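Gear Board FAQ
Brisix Parts & Puzzles

What is the Gear Board?
A white board, some white fixtures, and a handful of blue parts that belong on them. You put the parts on. Then you take them off and do it again, which sounds dull until you catch yourself on the fourth round with your dinner going cold.

Is it a toy?
Our customers are split. Parents say toy. People who keep one on their desk at work say "fine motor practice" and close the door.

Where are the instructions?
On one sheet of paper, under the tray, where everyone throws them out. Write to us and we'll send another. We have sent more than 900.

What should I put under it?
Something with a bit of grip. A textured mat is ideal. A glass table is fine if you enjoy chasing your work toward the window.

Does the background matter?
More than you'd think. Small parts vanish against a busy tablecloth. Plain and dark is easiest on the eyes.
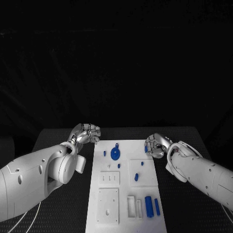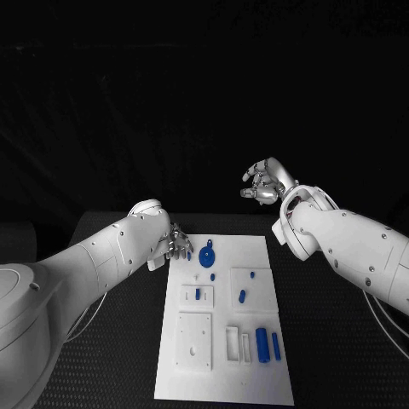 I've lost a peg. Now what?
Check the floor, then your cuffs, then the vacuum cleaner. After that, order spare part 3657. Pegs come in blue. We get asked about other colors every August, and the answer is still blue.

My gear won't sit flat.
Lift it off and look underneath for crumbs. If there are no crumbs, turn it a little as you lower it. Please don't use a hammer. We can tell.

How long does the whole board take?
The sheet says 26 minutes, a figure we got from a patient person. Allow 60 for your first try and don't tell anyone.

Is it the same as the Gritier board?
No. Theirs is smaller and has a carrying handle. Parts from one will not fit the other, though people keep mailing us proof that they tried.

Can I wash it?
Wipe the board with a damp cloth. Wash the loose parts in a bowl, well away from an open drain. Dishwashers void the warranty.

Do you ship outside the country?
Yes, through Gkikas Freight. Returns go to our Ondaneck warehouse, with the pegs in a closed bag, please.

Last updated Feb 14, 2021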